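Fasmont Adult Learning
Home Cooking From the Ground Up
Handout for Session 5: Heat, and What It Does to Your Supper
Posted 9/6/23

Welcome back, everybody! I so enjoyed the last session, and I'm sorry we ran over and had to rush the onions. We'll come back to them today, because onions are one of the best teachers of heat I know.

Let's start with the three ways heat gets into food. Conduction is heat passing by touch, from burner to pan and from pan to potato. Convection is heat carried along by something that moves, like simmering water or the air in your oven. Radiation is heat that travels without touching anything at all, and it's what browns the top of a casserole under the broiler. Most cooking uses more than one of these, so please don't fret about sorting every recipe into a tidy box. I only want you to have the words handy when something goes wrong.
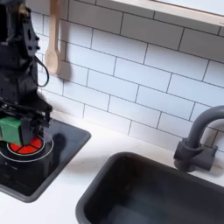
Conduction is where most of us get into trouble, and it nearly always comes down to the pan not matching the burner. A small pan on a big burner wastes heat around the sides and scorches the handle, while a big pan on a small burner gives you a hot middle and a cool rim (pancakes will show you this right away). On a flat black cooktop like this one, set down into the counter with the burner showing as a red circle, you have a nice plain guide to go by: the bottom of the pan should cover the circle and not go much past it. Those of you with coils or gas can do the same thing by eye. And do check that your pan sits flat! I cooked for years with a skillet that rocked like a little boat, and I blamed the stove the whole time.

Now, about preheating. Put the empty pan on medium, wait a bit, then flick in a few drops of water. If they sit there and slowly steam, the pan is too cool. If they skitter and dance, you're ready for the oil. Please don't do this with a nonstick pan, which shouldn't be heated empty; put a little butter in that one and start when it foams.

Back to the onions, as promised. Slice 4 medium onions and divide them between two pans, one on low and one on medium-high, with a spoonful of oil and a pinch of salt in each. Stir both, and stay close to the hot one. After 16 minutes, taste from each pan. You should find the low pan soft, pale and sweet, and the hot pan darker, with more bite and some crisp edges. Both are good to eat, and I'd put the first in a soup and the second on a burger, though my household is divided on that.

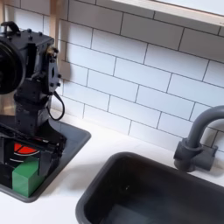

Something to keep in mind as you compare them is that a pan goes on cooking after you turn off the heat. Cast iron is the slowest to cool, thin aluminum the quickest. Flat electric tops stay hot for quite a while too, so move the pan to a cool spot if you want things to stop. Eggs especially should come off while they still look a touch underdone.

For next time

Try the onion test at home and jot down which burner and which pan you used. Read the Brakach chapter on simmering, but skip the part about pressure cookers, which we'll save for January. If you missed the knife session, the handout is in the Prevgate folder under number 3175.

Bring an apron and a container with a lid, as there will be soup to take home.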